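Garden Tools and Where They Live
A Young Visitors Page from the Postach Children's Garden

People have grown plants for food for thousands of years, and they have used tools for nearly as long. The first garden tools were sticks, shells and bones. Many of the tools sold today have the same basic shapes, although they are now made of metal, wood and plastic.

What is a hand tool?

A hand tool is a tool that you hold and move yourself. It has no motor and no plug. Most garden hand tools have two parts. The handle is the part you grip. The head is the part that touches the soil or the plant.

A trowel has a head like a small scoop. It is used to dig holes for seedlings and bulbs. A hand fork has short, strong prongs that break up hard soil. A cultivator has bent prongs and is pulled toward you to loosen the ground between plants. A weeder is usually thin, so that it can reach down beside a root.

Why are some handles made of wood?

Wood is light and does not feel very cold in winter. It can also be smoothed into a round shape that fits the palm. Wood does need care. If it is left in the rain it may crack, and a cracked handle can give you a splinter. Our garden teacher, Ms. Diane Chisholm, rubs the handles with linseed oil every February, before the planting season begins.

What is a tool caddy?

A caddy is a container made for carrying small things from place to place. A garden caddy is open at the top, with handles so that it can be lifted. Many are made of canvas, a thick, strong cloth that is also used for tents and sails.
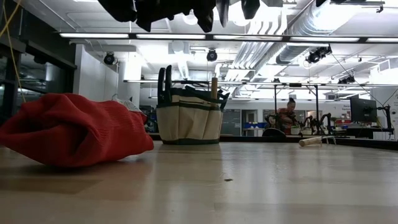
Pockets on the outside of a caddy are useful for light items such as seed packets, plant labels and string. Longer tools stand in the middle with their handles up. Colored trim along the edges covers the places where the cloth might fray.

How should tools be put away?

Children in the Sunday group, ages 9 and under, follow these steps with an adult:

Brush the soil off the head of each tool.
Wipe the metal with a dry cloth.
Lay the tools on the table and check the handles for cracks.
Return each tool to the caddy, head down.
Wash your hands with soap.

Pruners and other cutting tools are put away by adults only.

Words to know

Canvas: a strong, heavy cloth.
Prong: one of the thin points on a fork.
Seedling: a very young plant.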